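Fake plants: bag or box?

prulto_fan
Packing up the artificial greenery until July. The yellow tub has a crumpled plastic bag in it and a lump of styrofoam by the leaves. Opinions?

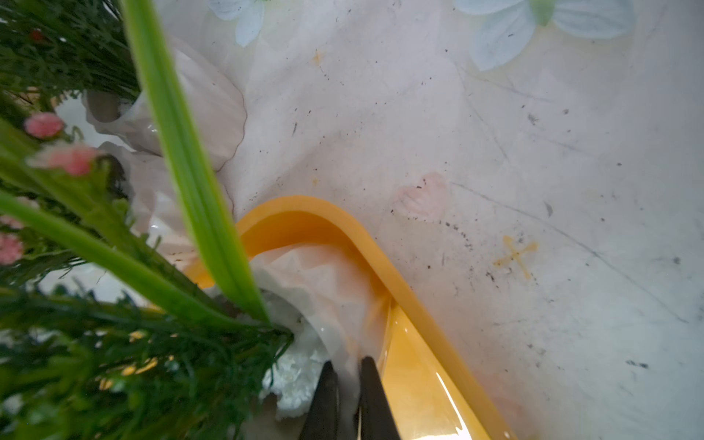

Re: bag or box?

ondon53
Box. Bags flatten the feathery ones. Blue lid, carrying handle, done.

Kamarul Hidayat
Disagree. Mine have lived in bags for 10 years and look no worse — they looked awful to begin with. Wipe that table first, though. The butterflies deserve better than scuffs.

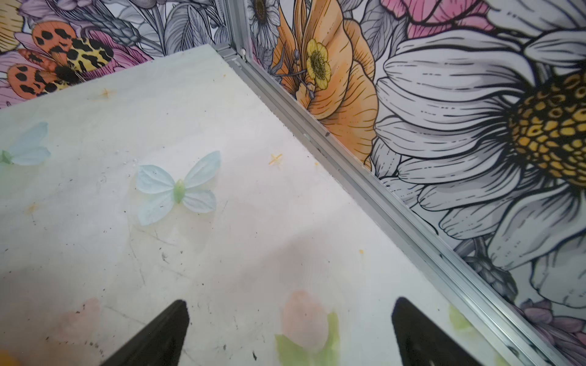

Mahama, July

Moved here with 332 stems in boxes. Never again. The little potted ones go on a tray, upright.
— atmont_2330

prulto_fan
One's on the yellow tray now. The peony walls stay up, before anyone starts.
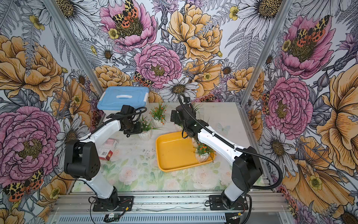

Re: Re: bag or box?

ondon53
Still box.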